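Fitted or flat on a quilted mattress cover?

lajosv
Flat sheet keeps sliding off my quilted cover. Do I need a fitted one or what

urna_28
fitted. done. flat on quilting bunches up by morning

Bilal Rawashdeh
Disagree — flat is fine if you tuck the foot end deep. Fitted ones pop off teh corners on a thick mattress

urna_28
tucked mine for years, still slid. get sheet straps

kim500
Start from one side, line the edge up straight, then pull across. Smooth the cover first tho

lajosv
ok trying Bilals way, still need to pull it across

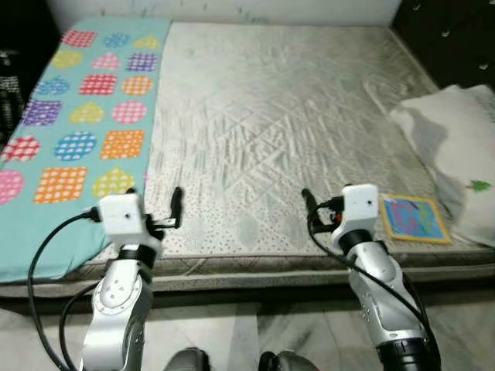

teal sheet on the left third, cover still wrinkly in the middle

Bilal Rawashdeh
good, now smooth that middle. pillow off befor you pull

urna_28
still say straps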